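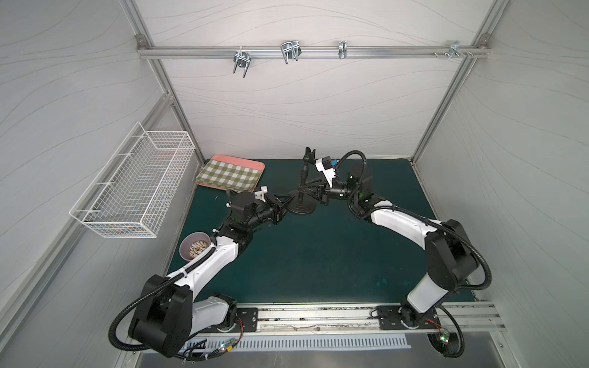 Two Arms, One Stand: A Bimanual Planner for Moving Small Furniture Without Knocking It Over

Final project report
Ruba Khasawneh
25 Apr 2020

Summary

I wrote a planning and control layer that lets two robot arms take hold of the same object, lift it together, and set it down somewhere else on the table. The software is called Damura. It sits on top of the arm driver our lab already uses (Zervas) and talks to a small perception program called Nalum, which I also rewrote in large part during the term. The test object is a slim stand with a round base, a thin column and a clip at the top. It is light, but nearly all of its weight is at the bottom and nearly all of its height is in a column that a gripper can easily tip.

Over 55 full trials with the final version, the arms finished the move in 46. The first version that ran at all finished 10 out of 30, so I am very happy with where this ended up! Most of this report is about what changed between those two numbers, and the last part covers the failures that are still there.

Why this object

My first proposal used a cardboard box. Boxes are friendly. Both grippers get a flat side, the box doesn't care much if one arm is a little late, and if you squeeze too hard the cardboard gives. I had the box working in simulation in the second week, and I learned very little from it.

The stand is a much better teacher. With one arm you can pick it up by the column, but any sideways error at the gripper turns into a swing at the base. With two arms you can hold it steady, except that now two arms are attached to one stiff thing, and if their ideas of where it is differ by even a few millimeters they start to fight each other. I wanted to work on that fight.

There is also the matter of everything else on the table. I kept a tray and a small bowl of dry cereal toward the left side for all the trials, so the planner would have things to stay away from. The bowl matters most, as it is close to where the left elbow wants to be when the left gripper reaches to the center.

How the software is put together

Three programs run at once and pass messages.

Nalum takes camera images and gives back a pose for the stand, along with a score for how much it trusts that pose. It looks for the column first, fits a line to it, follows the line down to the base, and fits an ellipse there. The older version went the other way, base first, and lost the object every time a gripper covered part of the base. A thin black column against a pale wall is about as easy a target as you could ask for. A black base next to a black gripper is a different story, and I spent most of March on it.

Damura takes the pose and plans. It picks a pair of grasps, one per arm, checks that both can be reached, and then searches for a path for the two arms together. I use a sampling planner in the joint space of both arms at once. I had expected this to be too slow, and planning the arms one after the other does run faster, but the first arm kept parking itself right in the path of the second. Searching for both together costs more time per plan and saves a lot of hopeless plans.

Zervas runs the motors. I did not write it and only changed one thing, which was adding a shared clock so that both arms step through their paths at the same rate. Before that, each arm ran on its own timer.

There is also a small logging tool, Vuser, that plays back a run with the planned and measured joint angles drawn on top of each other. I wrote it in an afternoon because I was tired of reading text files, and I think it saved me more hours than anything else in the project. If you are starting something like this, write your playback tool first!

Choosing the two grasps

The grasp picker went through more rewrites than any other part. The final one works like this:

1. Take the line of the column from Nalum and cut it into short pieces, leaving out the top part with the clip.
2. For each piece, list the wrist directions from which each gripper could close on it.
3. Throw out any wrist direction where the elbow would pass over the bowl or the tray.
4. Pair up what is left, one grasp from each arm, and throw out pairs where the two grippers would touch.
5. Score each pair. A good pair has the grippers coming from opposite sides at slightly different heights, with both arms well away from their joint limits.
6. Hand the best pairs to the path planner in order, and stop at the first one with a full path.

Step 3 used to come last. Moving it up cut the list down so much that I could afford a finer cut in step 1, and that in turn found grasps the old version had skipped over. A typical run now starts with 357 candidate pairs going into step 5.

The height difference in step 5 came from watching playback. With both grippers at the same height, the stand can still rock around the point where they meet. With a little space between them along the column, each arm stops the other's rocking.

The approach

Both arms first go to a waiting pose on their own side of the stand, then close in at the same time. The closing motion is slow on purpose. Nalum updates the pose all the way in, and Damura is allowed to shift both targets by a small amount as long as it shifts them together. I had a bug for a long time where the shift went to one arm a cycle before the other. You could not see it by eye. In Vuser it showed up as a little stair step in the left wrist that the right wrist copied one tick later.
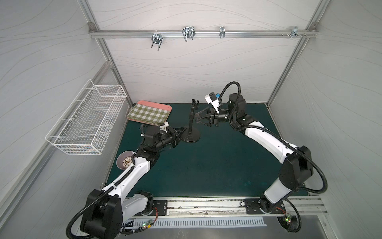 The lift

Once both grippers are closed, position control alone is a bad idea. If each arm holds its own position stiffly, any error in where I think the arms are mounted goes straight into the column as a bending force. I measured the mounting positions as well as I could, and there is still some error.

So one arm leads and the other follows softly. The right arm tracks the planned path. The left arm tracks the same path but gives way when it feels a push, using motor current as a rough stand-in for force. I tuned the softness by hand. Too stiff and the arms fight, too soft and the left arm just rides along and does no work. The value I settled on is in the config file with a comment next to it that says do not touch, which was written for me.

I tried letting the two arms trade the leader role halfway through the move. It was fun to watch and made no difference to the success rate, so it is switched off in the final version.

Setting down

The release turned out to be harder than the lift. If one gripper opens first, whatever bending force is left in the column lets go all at once and the stand hops. My fix has two parts. Before release, both arms go soft for a short moment so the stored force can bleed off. Then both grippers open halfway, wait, and open the rest of the way. The halfway stop works like a pair of loose hands around the column. If the stand is leaning, it settles against a finger before the arms back out.

This one change took more failures off my list than any planning work I did, and it is eleven lines of code. I am still a bit annoyed about that.

Results

A trial counts as a success if the stand ends upright, inside the target circle, with nothing else on the table moved.

First running version: 10 successes in 30 trials
Final version: 46 successes in 55 trials

The nine failures of the final version break down this way:

Stand tipped at release: 3
Pose lost during approach, run stopped: 4
No path found in the time limit: 1
Bowl bumped by left elbow: 1

I count a stopped run as a failure even though nothing was disturbed. You could argue with that. The stop is the program doing the right thing with bad information, but the stand still did not get where it was going.

The bowl bump bothers me the most, as the planner is supposed to make it impossible. From the playback, the path was fine and the arm followed it. The bowl in the planner's model was simply not where the real bowl was. I had entered its position by hand at the start of the session and had refilled it since.

What I would do next

Nalum should track the bowl and tray, too. It only knows about the stand, and everything else comes from a text file. This is the obvious next step and I would have done it with two more weeks.

The pose losses nearly all happen at the same point, when both grippers get close and hide the lower column. Each arm knows where its own gripper is, so it should be possible to cut those regions out of the picture before fitting the line. I have a half-working branch that does this. On recorded runs it keeps the pose in two of the four cases above.

I would also like to replace the hand-tuned softness with something learned from the logs. There are plenty of logs by now.

Running it yourself

Start Zervas first and wait for both arms to report ready. Then start Nalum, check that the score stays steady with the arms in the waiting pose, and start Damura last. If Damura starts before Nalum, it will use the last saved pose from disk and happily plan to pick up a stand that was there yesterday. There is a warning for this now, but it scrolls past quickly.

Object positions are in table_objects.txt. Please measure them again after you move anything.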